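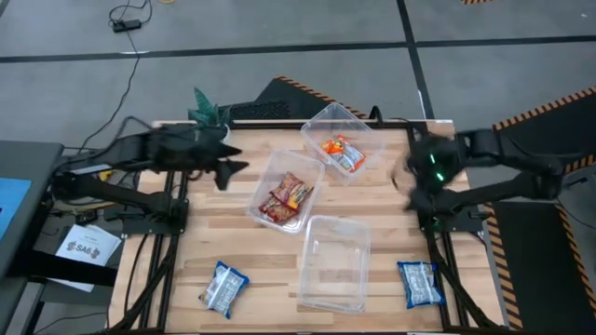

Trolorton puts two-armed snack sorting on the packing floor

2024-03-05. Trolorton has started sorting snack bags into bins with pairs of robot arms, and the 40 people on its packing crew are keeping their jobs! The crew now checks orders, handles special requests and trains on the new tables, with the last classes set for May.

"My wrists used to ache by lunch," said packer Pauline Lockwood. "Now I run the table, and I love showing new people how."

Press contact: Uriel Camacho, Trolorton, extension 409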